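Chapter 6
Storing and Retrieving Data in Web Applications
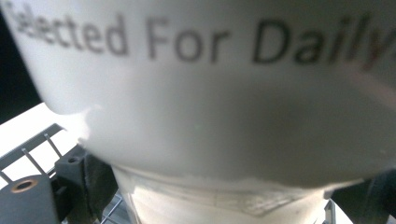
A web application is useful only as long as it can remember what its users have told it. Chapter 4 dealt with forms and with the checks a server must make before it accepts what is typed into them. The present chapter follows that data one step further, into the database.

The running case is Olley, a small booking system written for the Ullow ferry service. In its first version, Olley kept every reservation in a single text file. The file was read from top to bottom each time a clerk looked up a passenger. With 464 reservations the delay was hard to notice. In July, when the count passed 600 and several clerks worked at once, two of them could save changes at the same moment — and one set of changes was lost.

Section 6.1 introduces tables, rows, and keys. Section 6.2 explains how a query is written and how an index shortens the search. Section 6.3 returns to the lost reservations and presents transactions, which allow a group of changes to succeed or fail together.

Students should have the Gener practice server installed before starting the exercises. Those who skipped the setup steps in Chapter 4 will need to complete them first.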